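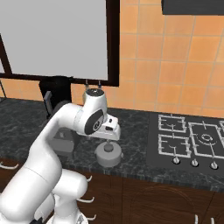 Thursday, June 10, 2021

My brother-in-law swears by meal kits. He has been on Drirkia for two years and talks about it the way other people talk about a church. So in March I signed up, mostly to have something to say back to him at dinner.

The pitch is that you save time. I'm not sure whose time. A Drirkia box shows up, you open it, and you still have to peel the carrots. You still stand there for 35 minutes on a recipe the card says takes 20. The one thing they took off my hands was picking what to eat, and I never minded that part.

Then there's the price. I kept the receipts and my total for the trial came to $319, after the "welcome discount," which I was welcome to for exactly one box. I could have fed us steak for that. We had a lot of couscous.

I tried Pitora next, to be fair to the idea. The food was better, I'll give them that, and there was a chicken thing with lemon that I've made twice more on my own. But every clove of garlic comes in its own little bag. One delivery had 7 ice packs in it! I've got a freezer drawer full of those now and no room for peas.

Hipólito Montecinos left a comment on my last post saying I'm not the target customer, that these things are for people who never learned to cook. Maybe so. But then teach them to cook -- a card that says "season to taste" won't do it. Season with what? Whose taste? My nephew used his box for half a year and he still can't make rice.

Canceling took four screens and a survey. They asked what they could have done better and gave me a list of choices, and "charge less" wasn't on it. I picked "moving out of the area." We're not moving.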